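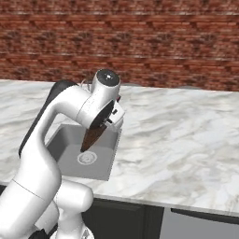 2 min read

Tegwen Ellis
April, 9:40 pm

OK so I finally read the whole guard contract for the Onley courthouse annex, all the attachments too, and I have thoughts. Thread!

1/ Quick background if you're new here. The county used to have its own deputies on the doors at Onley. Last fall it handed the job to Trustora, a private security company, and the board passed it without any debate (I was in the room, it went by in the time it took me to find a pen).

2/ The contract covers 1,256 guard hours a month. Fine. But the hours are "scheduled" hours, and the county pays for them whether or not somebody shows up. I read that page three times.

3/ There IS a penalty for an empty post. It's $800. Per month, total, however many shifts get missed!! So after the first one the rest are free.

4/ Training is five days. The old deputies got weeks. Kevser Ekinci asked about this at the last meeting and was told the guards "mostly observe." They carry sidearms, folks. It's in Attachment C.

5/ Also in Attachment C: complaints about a guard go to the company first. The county gets a summary every quarter. I asked for the first summary and the clerk's office (super nice, no shade) said they'd have to look for it.

6/ Somebody's going to bring up Sutherland, so yes, they went private too. Their contract is shorter and they kept a sergeant on site who can send a guard home. Ours has nobody like that. I'd take that deal tomorrow.

7/ To be fair, Edmund Lis on the board called me back the same afternoon and says he wants the penalty section reopened before renewal. I believe him. He needs two more votes.

8/ If you've worked a door at Onley, my DMs are open and I won't use your name. Going to bed, will post the pages in the morning.

© Tegwen Ellis | Contact | Back to top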